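Tenolard Opens Hand-Guided Teaching Station for Small Packing Lines

BRATDEN, 19/11/2022. Tenolard, a maker of automation equipment for light assembly and packing, today announced the opening of a demonstration station at its Bratden workshop. Customers may use the station to show a task by hand to the company's Jilik system, which prepares the recorded motions for use by a two-armed robot.

A person holds one gripper in each hand and carries out the job at normal working speed. The motion of both grippers is recorded, along with the view from a camera on each tool. No programming is required of the person giving the demonstration. The company has collected 176 demonstrations at the station to date, all of them by employees who had not worked with robots before joining the program. 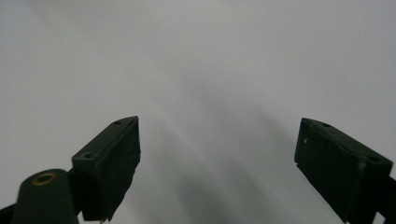 The fingers of a hand-held gripper, open, at the Tenolard station in Bratden.

"Our customers change products often, and many of them cannot keep an engineer on hand for every change," said Marleny Londoño, director of product development at Tenolard. "The people who know the work best are already on the floor. We want them to be able to teach it."

The first tasks offered at the station involve picking up small items and moving them between trays and containers. Sessions take place at a paper-covered table, and each gripper is connected by cable. Participants receive 11 minutes of instruction before their first recorded attempt. A supervisor then reviews each recording and removes any in which an item was dropped or a gripper left the work area.

Demonstrations with two hands are a particular aim of the program. Earlier Tenolard products, sold since 2010, relied on a handheld control panel and moved one arm at a time. With the new method, one hand can place an item as the other waits or moves into position. 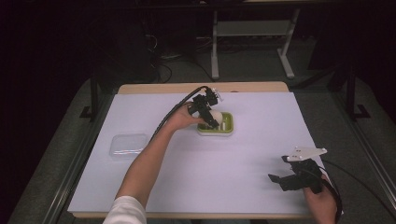
Rhydian Rosser said that the remote control panel should not be dropped altogether, as heavy parts and hot surfaces will still call for an operator who stands well back, and he asked that both methods be supported on the same robot. Tenolard confirmed that the control panel will remain available for all current models.

Five customer sites will take part in a trial beginning in April. Rattanakul, a packing services firm, will be the first to receive a complete station. Applications from other firms will be accepted through the Bratden office.

Media contact: Abelardo Valderrama, Tenolard Communications, Bratden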